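Margin Call Timing and the Overnight Session

Clients holding leveraged index positions at Wastmont should note a change in how maintenance margin is tested outside regular trading hours. The change applies to all index and commodity accounts from March. Currency pairs are not affected.

Until now, account equity has been compared with the maintenance requirement once an hour during the overnight session and continuously during the day. The hourly test left a gap. A position could fall below its requirement shortly after one test and recover before the next, with no call issued. It could also fall a good deal further, and the call would then arrive when there was little equity left to protect.

From March the overnight test runs every 2 minutes. The method of calculation stays the same. Equity is cash plus open profit or loss, marked at the mid price, less any accrued financing. Pending withdrawals are deducted when they are requested, as before.

Three levels matter. At 100 percent of the maintenance requirement a notice is sent by email and posted in the Skunwood platform. At 85 percent no new positions may be opened, although existing ones can be reduced. At 40 percent the system begins to close positions, starting with the one that uses the most margin.
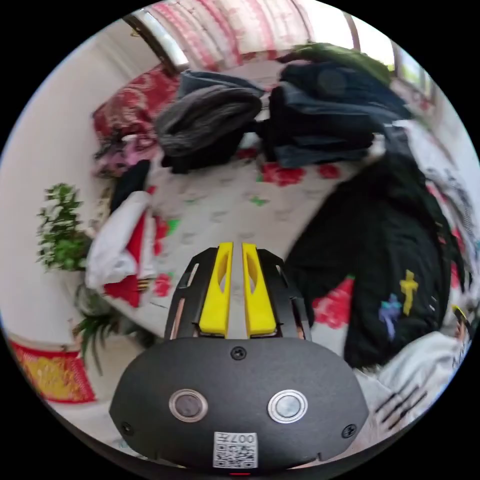
The order of closing has caused confusion. Size is measured by margin used, which depends on the rate set for each market. A large position in a market with a low rate may therefore be closed after a smaller one in a market with a high rate. Losses and gains play no part in the order. If a closing trade brings equity back above the 40 percent level, the process stops and the other positions stay open.

Stop orders are handled separately. A stop attached to a position remains active until that position is closed. Where a stop and a margin closure are triggered by the same price, the stop is filled first — the margin test is then run again on what remains. Guaranteed stops reduce the margin required on a position but do not exempt it from closure.

We reran the new schedule against last year's overnight data for the Parry index contract. More than 273 accounts would have received a notice earlier than they did. The test covered timing only and made no attempt to estimate what clients would have done with the extra time.

Traders who use the Anis order interface should check their polling settings. The margin status field will now refresh at the same interval as the test, and a script that reads it once an hour will miss changes. The field name and format are unchanged.

Alert settings can be reviewed in Skunwood under Account, then Margin. Email notices are on by default. Text message notices are off by default and must be turned on for each account separately, including linked accounts that share a login.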